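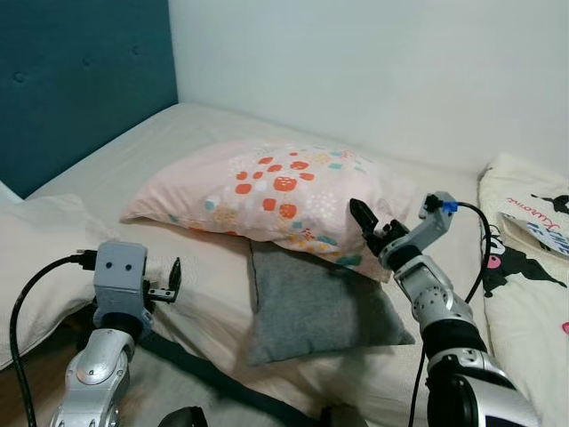

Planimo: does the wrist camera earn its keep?
Shayne Bolger
14 shares | 3 comments

My project asked if a bed-tidying policy grasps soft things better with a wrist view added to the head view. The Grulenov paper says yes. I was not convinced, and I'm still only half convinced.

I trained on 3,685 short clips and tested over 291 attempts. The policy with the wrist view got 167 clean grasps. That sounds decent until you ask what "clean" means – I scored them all myself, and a pinch on a fold of cloth is easy to be generous about. 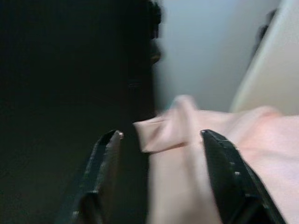 Blur is my other worry. Cloth moves as the fingers do, so the close view is often at its worst when the policy needs it. I tried 3 shutter settings and couldn't separate them from noise.

I would not repeat the paper's claim on these results. A second scorer, who doesn't know which policy is running, should come first.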